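4.2 Gripper comparison on mixed objects

Figure 3. Cloth handling on the shared tabletop, with rigid and soft objects left in the workspace.

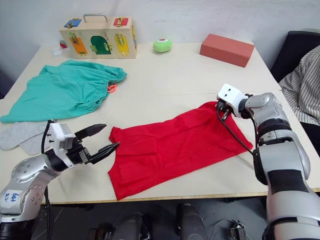
We compared two finger sets, Hodari and Vlad, on the same pair of arms and with the same Istetti controller. The finger set was the only part changed between blocks. Each block had 20 trials per object, and the objects were left on the table between trials so that the grippers had to work near clutter. Cloth was the harder class for both sets. A flat garment gives the fingers very little to close on, and most failed attempts ended with the fingertips sliding over the fabric. We therefore scored a cloth grasp by whether a corner came up between the fingers, as with the red cloth in Figure 3, where the right gripper holds one corner and the left waits open beside it. Grasps in the middle of a cloth were logged but not scored.

Across all blocks we recorded 2716 grasp attempts, of which roughly 400 were on cloth. On rigid objects the two sets were close, and we do not claim a difference. On cloth, Vlad needed fewer second tries. Hodari closed faster but often pulled up a fold next to the corner, and the operator then had to release and start over. Lowering the closing force helped Hodari on thin fabric and made it worse on thick fabric.

We dropped 26 attempts from the analysis after the Drestness logger lost its time stamps. All of them came from one block, which we did not repeat. Section 4.3 reports the same measures with both arms holding the cloth.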